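Wellden robotics club, term project thread. The task is object search and approach in simulation: the robot starts in an unfamiliar house, gets the name of a target, drives to it and stops within arm's reach. Posting notes as I write the report. Sun 29 December, so the lab is closed and the cluster queue is short.

Setup. We use a simulator with furnished houses and a mobile base with one arm. Policy input is RGB only. No depth, no map, no pose. Output is one of six discrete actions. We call the code Plodumholm, after nothing in particular.

Training set is 1,000 episodes. Eval set is 210 episodes in houses the policy has not seen. An episode ends on a stop action or at 30 seconds of simulated time, whichever comes first.

Stop is the hard action. The policy gets one. If it fires outside the radius, the episode is a failure even when the target is in plain view.
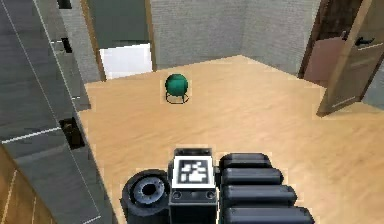
Target size in pixels is our first guess for the early stops. The policy seems to treat "target visible and near the middle column" as "target reached." A small ball on a low ring stand, with open floor between it and the arm, is a good test of this. Nothing blocks the path and the color stands out from the wood, so detection should be easy. What remains is judging distance from one RGB view.

We tried three things for the early stops. First, a penalty on stop outside the radius. It cut early stops and replaced them with timeouts. Net change on eval was close to zero.

Second, a short history of past views. This helped more. With several views the network can pick up how fast the target grows as the base moves, and that carries distance information a single view does not.

Third, randomizing target scale in training. This made things worse at first. Then we found that our scaling code changed the mesh and left the collision shape alone. Fixed, rerunning. No numbers yet.

On the arm. It stays in a fixed pose for the whole episode and takes up a good part of the forward view. One member wanted to mask those pixels. We ran it both ways and saw no difference outside seed noise, so the mask is out. Less code.

The collision bug deserves its own post. We keep a log of every episode, 2,535 entries as of the last run, and the contact flag had been false in all of them for the scaled targets. That should have been caught in March when we wrote the logger. There is now a unit test that drives the base into a target at each scale and checks the flag.

Second group of failures: the target is never found at all. These are mostly exploration problems. The policy turns in place, picks a doorway, and commits. If the target was in the first room behind a large piece of furniture, it does not come back.

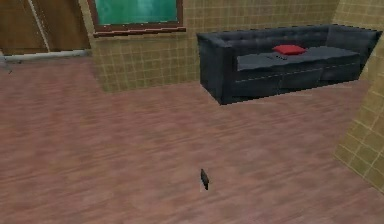
Coming back requires some memory of which parts of a room were checked, and a short history does not cover that. Ours holds a few seconds of views. Once the base has crossed a doorway, the first room is gone from the input.

Options on the table: a recurrent state, or a coarse visited grid built from the action sequence. The grid is cheap but drifts, because slip is turned on in the simulator and we have no pose. I would start with the recurrent state and keep the grid as a baseline.

Spawn rules also need work. Our script, Quiambao, places targets by sampling free floor and rejecting points too close to a wall. It has no rule about visibility from the start pose, so difficulty varies a lot between episodes. Next version will log whether the target is visible at step zero and we will report the two groups separately.

Hardware question, since it keeps coming up in replies: no, we have not run this on a physical base. The club has a Veranero base with a broken wheel encoder. Sim only until that part is replaced.

To do before the report is due: rerun the scale experiment with the collision fix, three seeds each. Split eval by initial visibility. Train the recurrent version on the same 1,000 episodes. Code goes up after the rerun finishes and the config files are cleaned up.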